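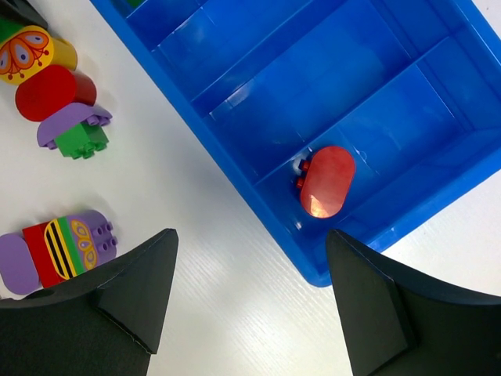

BENCH NOTES / KIT REVIEWS

Dec 4, 2020. Two-arm bench kit from Stamow, Rikura grippers, block sorting. Entry by E. Espinoza, comments from Shahram Salehi where marked SS.

Kit is on loan until the purchase decision. The vendor sheet lists it as a complete sorting cell: two arms, two grippers, base plates, cabling, control software and one year of support. Tray and blocks are ours. Quoted price for the arms and grippers is $1,590 per side, software included. Gallagher quoted the enclosure separately and we have not accepted that one yet.

Setup followed the printed guide except for step order. The guide has the cables going on before the arms are bolted to their plates, and the connectors are hard to reach that way. We bolted first. Clearance at the base is fine once the plate is seated in its cutout. Torque values are in the back of the guide, not in the step where they are needed.

Test pieces are toy blocks, mostly Duplo-style, some joined into figures and some single. Mixed shapes were chosen on purpose. Plain rectangular bricks are easy for any parallel gripper and would say little about the Rikura fingers. Rounded parts are the harder case: the pointed tips give a small contact patch, and an oval piece lying on its side can roll when only one finger has touched it.

Total attempts logged with single blocks: 372. Drops after a good first grip: 30. Most of the drops were rounded pieces picked close to a tray divider, where one finger has to come down in a narrow gap and the grip ends up off centre. Attempts on open table were much better. I have not split the figures by arm yet.

Glare is a problem for the wrist view. The tray walls are glossy and so are the blocks, and the stock colour thresholds pick up a bright spot on a red part as a second object. Lowering exposure two steps fixed most of it. Diffusing the overhead light would be the proper fix. 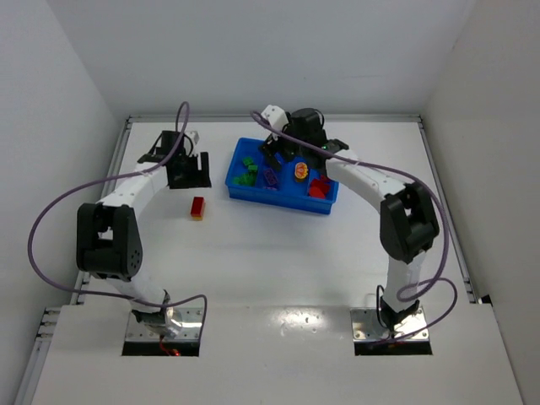 Cable routing needs a decision before we sign anything. The supplied leads are long enough to leave a wide loop on the outside of each arm, and the guide only shows them tied at the base. A loop that size could catch on something at full reach. SS: ask Stamow for a shorter lead or a clip at the elbow. I would take the clip. A shorter lead limits wrist rotation.

Shared reach over the tray is good. Either arm can get to the middle, and the software locks out the second arm while the first is in the shared zone. The lockout is conservative and costs time on every handover. Zone size can be edited in the config file but not from the screen, and the file is overwritten on update. Keep a copy.

Compared with the Veltetti unit we had in August: the Stamow arms are slower at full extension, quieter, and far easier to re-home after a stop. Veltetti's gripper had softer pads and did better on round parts. Their fingers will not fit the Rikura body without an adapter.

Error 801 came up twice during homing on the right arm. The manual calls it "joint limit mismatch" and says to power cycle. Power cycling cleared it both times. Support ticket is open, no reply yet.

To do:
Try rubber tape on the fingertips and repeat the rounded pieces.
Split the drop log by arm and by tray or table.
Back up the config before the next update.
SS to get the elbow clip price and ask if the loan can be extended.

Leaning toward buying, subject to the 801 answer.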